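Filed under: Work, Packing, Shop floor

Four of us on the returns bench at Wonthorpe have been told that part of our job is going to an arm. The part in question is picking up bottles, standing them up and passing them on for relabelling. On a busy shift that can be 1,000 bottles, and my wrists know it.

Shahnaz Selvanayagam runs the trials and lets us come in to watch. She uses ordinary household bottles on a pine table, with the arm set up behind or beside it.

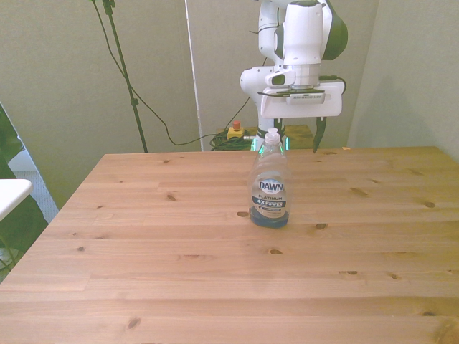

Dish soap, nearly empty, with the gripper behind it.

I had expected the part-used ones to be the easy ones. Afroza Jayasinghe, who has been on returns longer than any of us, said they would be the worst, as a light bottle tips if you so much as brush it. Shahnaz wrote that down and asked her for more. Afroza gave her a good half hour on caps, sticky labels and bottles that have gone soft in the middle.

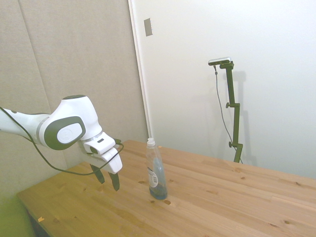

Fingers open, bottle upright.

What changes for us is mostly where we stand. Two people will stay on the bench for leaks and odd shapes – Ismail Abdelaziz has already asked to be one of them. The other two move to checking, on the same pay grade until April. After that we have nothing in writing, and I have asked for it twice.
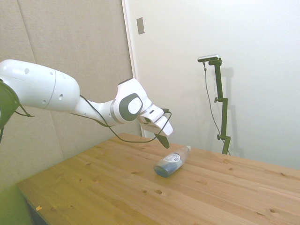 What I have asked for

A written answer on pay after April. Training in paid hours. A say in how fast the line is set, as the checkers will have to keep up with it. Fikri Jugah in the office has the list and says he will reply this month.

Contact | © Bench Notes | Back to top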